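**Brown marks on a white table top**

**wattlegate** (1,614 posts)
Sat 3 February

We have a white table in the back room that gets used for everything. Sewing, homework, wrapping presents, seed trays in spring. It's a Londine, bought second-hand from Hassanpour's before they moved, and it's been a good table.

Last week I cleared it off properly for the first time since the holidays and found brownish marks on it. I've wiped it with dish soap and warm water twice. The water came away a bit grey, so it was dirty, but the marks look the same to me.

I don't know what the top is made of. The shop didn't know either. I'd like to clean it without making a dull patch. Any ideas?

**pegboard_jim** (3,361 posts)

Tea or coffee? Most brown marks on a white table in my house are tea.

Bicarb and a little water, leave it on for ten minutes, wipe off. Done this for years.

**m_tolland**

I'd hold off on the bicarb until we know what the top is. It's a mild abrasive and on a shiny finish it can leave a patch you'll see every time the sun comes in. I did it to a bench top at our last place and the patch annoyed me more than the stain had.

**pegboard_jim** (3,361 posts)

Only if you scrub. I said leave it on and wipe it off.

**m_tolland**

People always scrub though, Jim. They see it lifting and they lean on it.

**Fouad Nseir**

Is it one big stain or a lot of little ones? A ring or a big blot is usually a cup or a spill. Small marks could be nearly anything – glue, varnish, rust off a tin, tea flicked off a spoon.

**wattlegate** (1,614 posts)

Little ones. Short streaks and dots, one above the other, so they make a sort of column. The rest is white with a few fainter grey marks and some small specks, a bit greyer in places depending on the light.
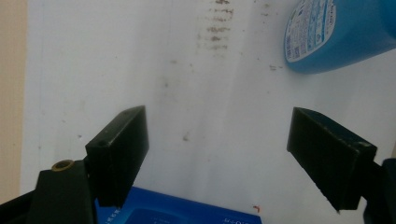 What should I try first on a brown mark if I don't know what made it?

**Fouad Nseir**

Start with a damp cloth and a drop of dish soap, laid over the marks for five minutes so it can soften them, then wipe and let the table dry before you judge it. If that does nothing, go to white vinegar and water, half and half, on one mark only. Rinse it off afterwards.

You've done the soap already but it sounds like you wiped straight away. The soaking is what matters with anything that has dried on.

**creekside_lou**

Agree with the soaking. I'd also run a fingernail across one. If you can feel an edge, there's something sitting on top and a plastic scraper might shift it. An old bank card is fine. If it's flat, it has probably gone into the surface and scraping won't help.

Not a razor blade. Somebody will suggest a razor blade.

**halfday**

I was about to suggest a razor blade.

It works on glass.

**creekside_lou**

It's a table.

**pegboard_jim** (3,361 posts)

What about Flamudon? The paste in the tub. My sister uses it on her white window sills and they come up very well.

**m_tolland**

That's got grit in it as well. Same problem as the bicarb, only more so. Try it under the table first, if the underside has the same finish. Mine didn't.

**wattlegate** (1,614 posts)

The underside is bare board so that won't tell me much. There's a bit of the top at the back that sits against the wall and I could test there.

I did the fingernail test just now. I can feel two or three of them, very slightly. The others are flat.

**Fouad Nseir**

Then you may have two jobs. Soak and scrape the raised ones, vinegar on the flat ones, and leave it at that for today. Don't do bleach and vinegar on the same day, or ever on the same cloth.

**halfday**

If it won't come off, Corico do a wipe-clean cloth by the metre. We've had one on our craft table for two years. I think it was about $300 less than replacing the table, which was 400 new.

**m_tolland**

A cloth is fine for homework but it slides when you're cutting fabric. I'd live with the marks.

**wattlegate** (1,614 posts)

I'd live with them too if it came to that. I sew on it most weeks and I don't want anything slipping.

Soaked it for five minutes like Fouad said and it's drying now. I'll do the vinegar on one of the flat marks tonight, and the bit by the wall before that.

**pegboard_jim** (3,361 posts)

Bicarb's still in the cupboard if you need it.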